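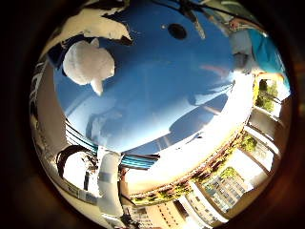 I've been meaning to write about our Thursday at Okent since we got back, and it's taken me this long to sit down with a cup of tea and do it. What I wanted most from the day was sky, and goodness, we had plenty! After a June like ours you forget how deep a blue can get, and I spent far too long with my head tipped back, watching the clouds and getting a stiff neck.

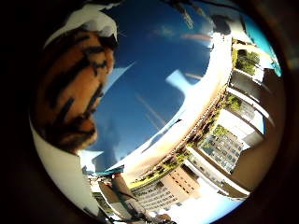
My nephew is mad about tigers, so stripes were always going to come into it somewhere (orange and black is his answer to everything, including what colour I should paint my kitchen). I'm fonder of the buildings myself. I do love a white building with balconies, the sort where you could sit out with a book all afternoon, and a few green trees nearby for a bit of rustle.

We had our sandwiches late, lost my cardigan and found it again, and caught the 253 home with tired feet. Tihomir Dimitriou, if you're reading, I still have your flask.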